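Notebook – 16th December – electrical tape, sorting out the colors

Finally got onto the tape drawer for the Curnov bench, which I've been putting off forever.
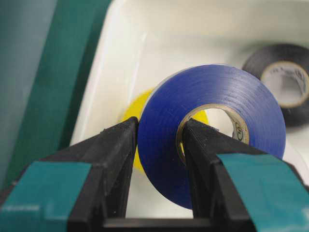

Do we need a color code for jobs this small? I think we do, if more than one person is ever going to open the box again.

So, blue goes on neutral and yellow goes on anything that's only temporary and has to come off before we close up. I know Dorau does it the other way around – their cabinets, their rules. We stick with ours until February and then see if it still annoys me.

Wrapped 2 test joints in the blue, half overlap, stretched it on the way round and let the last inch lie down slack. That last bit matters! I pulled it tight on the Furitz harness and the ends all flagged within a week (sticky fingers for everyone, sorry).

Rolls get stored on their edge from now on, please, so you can read the print inside the core. Stock number 1534 is the one to reorder. Drawer 30 is cleared out for them.

Still to do – label the drawer, and ask Benkirane whether the old black stuff is worth keeping.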